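Taller de interiorismo, unidad 3: lo que vive encima de la mesa

¡Llegamos a mi parte favorita del curso! Ya vimos luz y circulación; ahora toca mirar las mesas de trabajo, que dicen muchísimo de una oficina (más que el sofá caro de la entrada, se lo aseguro).

Para el viernes, lean las páginas de Paavo Leinonen sobre plantas de hoja ancha y traigan una duda por escrito. Fíjense en tres asuntos: la altura de cada pieza, el brillo y cuánta mesa queda libre para los brazos.
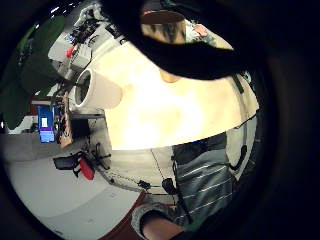
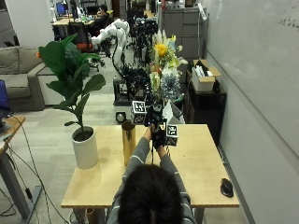 Segunda foto: planta en maceta blanca, recipiente dorado alto y ramo de tonos crema con una flor amarilla.

¡Qué bien funciona el dorado junto al verde! El metal pide algo sencillo cerca, y la maceta blanca cumple. Las hojas, además, suben y se meten delante del sofá, así que unen dos zonas sin mover un mueble. La madera clara con sus marcas de uso me encanta; no la lijen nunca por sistema.

Ejercicio: dibujen su propia mesa vista desde la silla, con 5 objetos como máximo, y cambien uno de sitio. Tumaini Athumani recoge las láminas al entrar en clase. Quien quiera puede añadir una versión a color, con lápiz o acuarela.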